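Pesar ou medir: notas sobre a conversão de receitas antigas 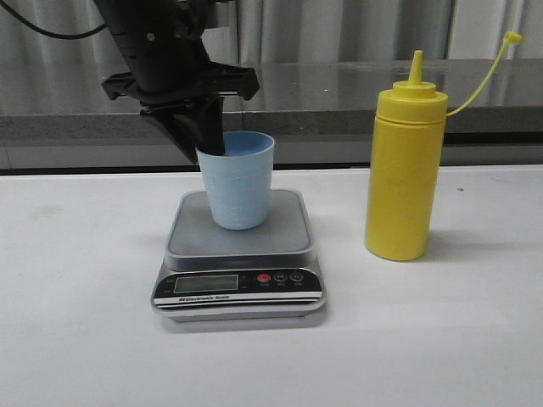 A transcrição do caderno de receitas da família Cordeiro, iniciada em setembro, obrigou-me a rever um assunto que julgava resolvido: a equivalência entre volume e peso na cozinha doméstica. O caderno emprega chávenas, colheres «bem cheias» e, numa página dedicada às broas, um púcaro cuja capacidade não se encontra indicada em parte alguma.

Adotei como regra a conversão integral para gramas. A farinha é o caso mais delicado, dado que uma mesma chávena varia consoante o produto tenha sido peneirado ou calcado. Para os líquidos, mantive os mililitros sempre que a receita original se refere a água ou leite; o mel e o azeite passam a ser indicados em peso.

A broa de milho, na versão agora fixada, leva 600 g de farinha de milho e coze durante a primeira meia hora com o forno no máximo. O texto original recomenda «lume esperto», expressão que conservei em nota. Quanto ao pão de festa, a receita previa nove ovos, sem menção ao tamanho. Optei por ovos médios, e a massa ficou um pouco mole na primeira tentativa, pelo que a quantidade de farinha será ainda objeto de revisão.

Permanecem por tratar as compotas e os licores. Nestes capítulos, as proporções de açúcar aparecem em arráteis, o que exige particular cautela na conversão. Agradeço aos leitores que possuam cadernos semelhantes o envio de indicações sobre a capacidade habitual do púcaro, através da caixa de comentários.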